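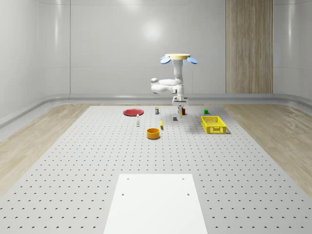
kekitz replies that 780 rollouts is a lot of rollouts to learn that the policy likes red things.

tablebolt
Fair, but that isn't the claim. The claim is that if you train on the cluttered table and then shuffle the clutter, success holds up, and if you train on a bare table it goes down the drain the first time somebody adds a bowl. 780 rollouts in sim, same arm, same start pose, and the only thing that changes between runs is where the objects get dropped. The distractor set is in the Zirna scene file if you want to run it yourself.

kekitz
I did run it. That's why I'm here being unpleasant. With the default seed I get failures in bunches, and the bunches are all episodes where something yellow lands near the red cup. Have you looked at failures by neighbor color?

tablebolt
By neighbor distance, yes. By color, no. I have a feeling I'm going to spend tonight doing it by color.

halfnewton
Can someone post the actual number before this turns into another 30 page thread? What was the success rate?

tablebolt
Out of 780 rollouts the cluttered policy failed 167. The bare-table policy failed more than that, and I'm rerunning it after finding a bug in the reset, so I won't quote it yet.

halfnewton
So it fails better than one time in five, on a cup, in a simulator, with perfect lighting and a floor nobody has ever spilled coffee on. Put it in my kitchen tomorrow.

tablebolt
Your kitchen doesn't have an arm hanging from the ceiling.

halfnewton
You haven't seen my kitchen.

mod_ostrich
Back on the method please. Also whoever keeps reporting kekitz for tone, I have read the posts and the tone is fine.

gravelpath
What counts as a failure here? The Vastero write-up last year counted a grasp as good if the fingers closed on anything at all, and their numbers looked wonderful. Ours looked terrible until we adopted their definition, and then ours looked wonderful too.

tablebolt
Success is the target lifted clear of the table and held there for two seconds. Picking up the wrong object is a failure. Picking up the right object plus a hitchhiker is also a failure, which I argued against and lost.

gravelpath
Lost to whom? I thought you were the only author.

tablebolt
To myself, over a weekend. It was a close vote.

kekitz
Ok, the hitchhiker rule matters for my color thing. If a skinny object stands right next to the cup, the gripper can close on both, and your log writes down the same failure code as a clean miss. Those are different problems. One is perception, the other is just having fingers of a certain width.

tablebolt
That's a good point and I resent it. They do share a code. I can split them from the contact logs without rerunning anything.

pocketcrane
I'll disagree with kekitz a little. You can't call it finger width if the policy had a free side to approach from and didn't use it. A person picking up a cup with a pen next to it turns their wrist. If this thing never turns its wrist, the training data probably never made it.

kekitz
Or the action space doesn't let it. tablebolt, is wrist rotation on?

tablebolt
It's on. It is also almost unused. I plotted it once, saw a flat line, decided the plot was broken and moved on with my life.

pocketcrane
The plot was fine, friend.

halfnewton
This is the best thread we've had in months and it's about a flat line.

gravelpath
Has anybody got the Dambrauskienė sampling code working with this? It places the distractors close to the target on purpose instead of scattering them all over the table. I'd expect that to force the wrist to earn its keep.

tablebolt
Tried it for one evening. It kept spawning objects inside each other, and the physics engine settled the matter by throwing a bowl through the wall. I can try again with a minimum gap.

kekitz
Use a gap smaller than the finger thickness for half the episodes or you'll train the easy case twice.

tablebolt
Noted. Update, Oct 13, 2019: I split the codes. Of the 167, the larger part are double grasps, so kekitz is mostly right about the bunches. Color had nothing to do with it as far as I can tell. I swapped the materials on the slim objects and got the same bunches in the same places.

kekitz
I'll take mostly right. I withdraw the remark about red things and would like it kept in the thread anyway.

pocketcrane
And the wrist?

tablebolt
Flat. I'm retraining with tight spacing and a small penalty on double contact. Results in November if the cluster people still like me.

gravelpath
Penalty seems like cheating to me. Do one run without it, otherwise you won't know which change did the work.

tablebolt
That's twice the compute.

gravelpath
Yes.

tablebolt
Fine. Two runs. Same seeds for both, and I'll post the scene files with them.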